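**Ticket:** left arm stops with grip fault during bag unloading
**Cell:** Özkan bench, two arms, shared front rail
**Opened:** December 29, 2023
**Severity:** medium, cell usable with supervision
**Status:** workaround in place, root cause partly confirmed

Task is bag to basket and back. The left arm works at the bag, the right arm works at the basket. Gripper firmware is Gralline, sequencing is Tonitz, servos are Ostberg throughout.
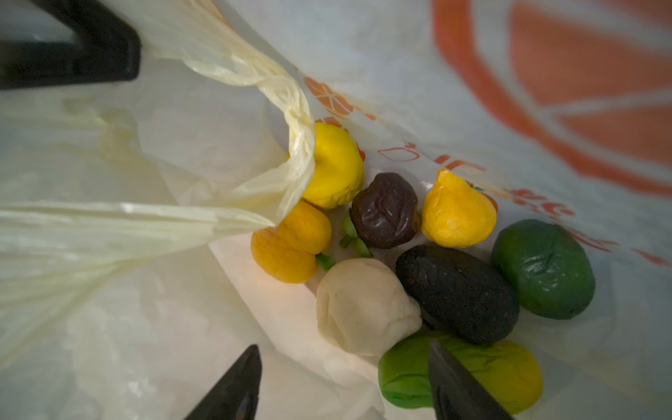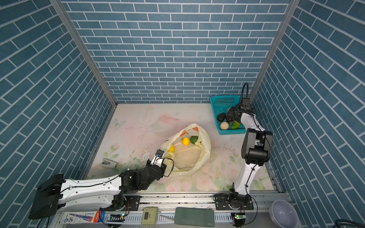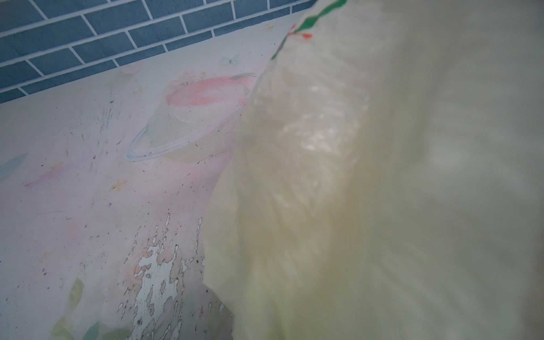
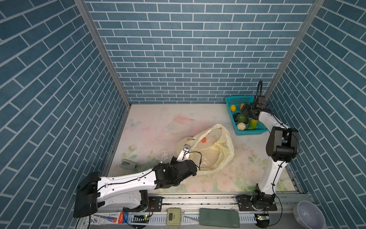

The left arm stops partway through the lift and the Tonitz log records `GRIP_LOST` followed by `JOINT_HOLD`. The arm stays energised in that state and will not accept a new move until the fault is cleared by hand. The fault has only been recorded on picks from a bag, never on picks from the basket. Bag picks differ from basket picks mainly in the amount of plastic near the fingers: the first wrist view has a thinner liner inside the printed carrier, with its twisted lip over the yellow ball, and in the third the bag fills the right half of the picture. Either can put film between the fingers before they reach the item.

## Log extract, typical event

```
bag_pick start
wrist_L approach complete
grip_L close, limit 385 mA
grip_L limit reached, state HELD
wrist_L lift
grip_L current drop, state HELD -> LOST
wrist_L JOINT_HOLD, operator reset required
right_R waiting on left_R
```

The last line matters for the severity rating. The right arm waits over the basket until the left arm releases the shared lock, so a grip fault on one side stops both.

## How often

7 faults in 1,870 cycles. Counts are from the Tonitz history file, which goes back to the September rebuild. Faults before the rebuild are not included, as the servos were a different type and reported current on a different scale.

The faults are not evenly spread. Most fall late in a run, when the bag is nearly empty and the sides have dropped inwards. The history file does not store which bag was in use, so carrier type cannot be compared. Request for an extra field has been raised separately.

## Checked and ruled out

**Cable at the left wrist.** Flexed by hand through full travel with the bus monitor running. No dropped packets. Connector reseated anyway. Fault came back.

**Power supply.** Rail voltage logged during a run with both arms moving. No dip at the time of the fault. The boards under the two bases kept their green LEDs lit through the event.

**Servo temperature.** The Ostberg status register shows no thermal warning on any left-arm joint. Readings at the time of the fault are the same as at idle plus normal running rise.

**Swapped grippers.** Left gripper moved to the right arm and the reverse. The fault stayed with the bag task and did not follow the gripper. Grippers put back in their original positions afterwards and zeroed.

**Base bolts.** All tight on both sides.

**Floor sheet.** The print is peeling in one area and there is dirt on it. Considered as a cause of bad depth readings under the bag. Ran with plain white card laid over the sheet and the fault still occurred. Sheet should be replaced but is not the cause of this ticket.

## Test with and without liner

Liner removed, outer bag only, same items. Ran 100 picks. No `GRIP_LOST`.

Liner refitted and pulled towards the left side of the bag. Fault occurred early in the run. Reset, continued, and it occurred again with the same log pattern.

Liner taped down to the outer bag all round the mouth. No faults, but the run was short and should not be given much weight.

## Finding

The Gralline firmware sets `HELD` as soon as motor current reaches the limit. It does not compare finger gap with the expected size of the item. If the fingers close on a fold of film, the current rises as the folds pack together, the limit is reached and the state goes to `HELD`. On lift, the film slides or straightens, current drops, and the firmware reports the loss correctly. The error is in the first report, before the lift.

Finger position is available in the same packet as the current. In the two fault records where position was saved, the gap at `HELD` was smaller than any item in the set. The remaining records have current only.

Not confirmed: whether film is also being pinched between a finger and the item. The gap would look normal in that case, and a check on gap alone would miss it.

## Safety note

In one of the faults the film stayed in the fingers after `JOINT_HOLD`. The operator reached in to free it with the arm still energised. The arm did not move, but `JOINT_HOLD` is a software state and must not be treated as isolation.

Until further notice:

1. Press the cell stop before putting a hand past the front rail.
2. Check that both arms are off. The right arm has its own supply and can still be live when the left is not.
3. Support the left forearm before power is removed. It will drop.
4. Free the film by opening the fingers by hand. Do not pull on the bag.
5. Clear the fault in Tonitz only when hands are out of the cell.

Keep loose objects away from the left elbow as well. With power off the arm settles low over the floor and will come down on whatever has been left there.

## Workaround applied

- Left gripper current limit unchanged at 385 mA. Lowering it was tried and the heavier items slipped.
- Minimum gap check added in the Tonitz pick script. If the gap at `HELD` is below the minimum, fingers open, the wrist backs out and the pick is tried again from a different angle.
- After a second failed try, the left arm retreats and releases the lock so the right arm can carry on.
- Liner to be removed before a run where the task allows it.

Gap check is script side only. A power cycle of the gripper does not affect it, but a reinstall of Tonitz will remove it. Copy kept in the cell folder as `grip_gap_check_left`.

## Open

- Gralline to say whether a gap condition can be added to `HELD` in firmware. Query sent with both full fault records attached.
- Position logging to be switched on for every cycle. Currently saved on request only, hence the missing data.
- Repeat the taped liner test over a full-length run.
- Ostberg current scale on the left gripper to be checked against a bench meter.
- Replacement floor sheet, separate order.

Leave ticket open until the firmware answer is received.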